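Search this site Search Go

Filed under: Bathroom > Bins & Cleaning Cloths

I bought the Grarkness cloths in May, a pack of 20, mostly for the restroom at our little shop, and I have grown fonder of them than a grown person probably should be of a cloth! They are a cheerful blue, soft from the first wash, and they bunch up nicely in the hand — good for corners and for the outside of a plastic bin, where paper towels just fall to bits on me.
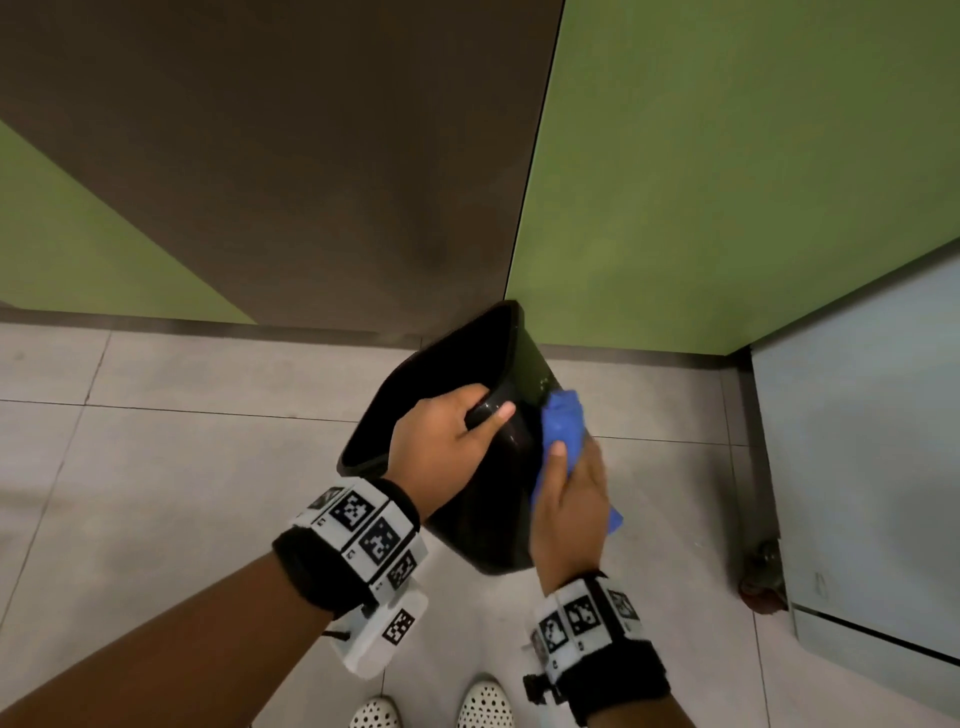
Glossy black plastic is the hard test, I think, as every smudge shows on it. I go over ours twice, once damp and once with a fresh dry cloth, and it comes up lovely with hardly a streak. My one grumble is lint on the first couple of uses (wash them before you start, and keep them away from your towels).

I'd buy them again, and I've already put a second pack in the cupboard. 5 stars from me.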